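Shared Kitchen Care: Sinks, Kettles and Washing Up

From the Jemalia House Residents' Newsletter, July issue

The Household Services Office has completed its yearly review of the shared kitchens at Jemalia House. The review covered the condition of sinks, drains, tiled surfaces and small kitchen items, and was carried out under the direction of Glenys Yorath, Household Services Manager. Residents are thanked for their patience during the inspection period, when several kitchens closed at short notice in the mornings.

The general condition of the kitchens is good. Cabinets and counters show ordinary wear, and the repairs approved last year to the window trim on the upper floors have held up well. Most of the remarks recorded by the inspectors concerned the sinks. The office received 246 maintenance requests from the kitchens over the year, compared with 222 in the year before, and a large share of these dealt with slow drains or with marks left on the white basins.

The office has therefore prepared the following guidance on the care of the sink and of the stovetop kettles. It replaces the notice issued when the kitchens were last refitted, and copies will be placed inside the cabinet door nearest the sink in each kitchen.

Kettles may be washed in the sink once they have cooled. The outside should be wiped with warm water and a small amount of dish soap, using a soft brush or the soft side of a sponge. Steel wool and scouring powder should not be used on the kettle or on the basin. The inside of the kettle needs only a rinse in most weeks. Where scale has built up, equal parts of white vinegar and water may be brought to a boil in it, left to stand for an hour and poured away, after which the kettle should be rinsed twice and boiled once with plain water before anyone makes tea.

Forks and other flatware should be washed and put away with the rest of the dishes. Metal items left on the floor of a white basin can leave gray marks, particularly when a heavier item is set down on top of them. These marks can usually be removed with a paste of baking soda and water - rub gently, leave for 10 minutes, then rinse. 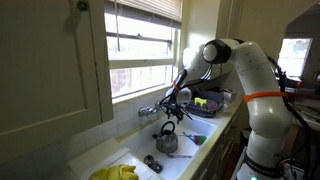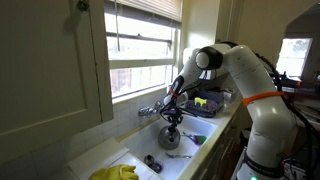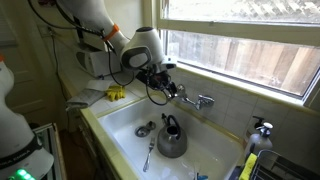
A kettle in the white basin, with the wall-mounted faucet above.

Should the drain strainer be taken out while dishes are being washed?

The strainer should stay in place while dishes are being washed and rinsed. It may be lifted out afterward, emptied into the food waste bin and rinsed on both sides before it is put back. Residents who find that water is standing in the basin with a clean strainer should report the matter and should not pour drain cleaner into the sink.

Dish brushes should be rinsed under running water after use and stood upright to dry. Sponges are replaced by the office at the start of each month, and a spare is kept with the cleaning supplies. A sponge that has an odor should be thrown out without waiting for the next delivery. Rubber gloves are provided in two sizes and may be hung over the rail to dry. They are for washing up only - a separate pair is kept for floors and trash cans and must not be brought to the sink.

Towels laid along the counter should be changed when they become damp. Used towels go in the laundry bag behind the door, which is collected twice a week.

The tiled walls behind the sinks are cleaned by the office's contractor, Skirko, every three months. Between visits, residents are asked to wipe splashes from the tiles with a damp cloth. Bleach should be kept away from the grout, and loose or cracked tiles should be reported promptly so that water does not get behind them.

The cost of small repairs and replacement supplies in the kitchens came to $2847 for the year. This sum is met from the general household budget and no additional charge will be made to residents. The largest single item was the replacement of faucet washers on the second floor.

Trefor Gwynne has been appointed Kitchen Maintenance Coordinator and will receive all reports about sinks, drains and faucets. Reports may be left at the front desk on the usual form, stating the floor, the kitchen and the nature of the fault. Leaks should be reported at the desk in person at any hour. Mr. Gwynne will also be available in the Najafi Room at 10 in the morning on the first working day of each month for residents who wish to discuss the guidance or request a large-print copy.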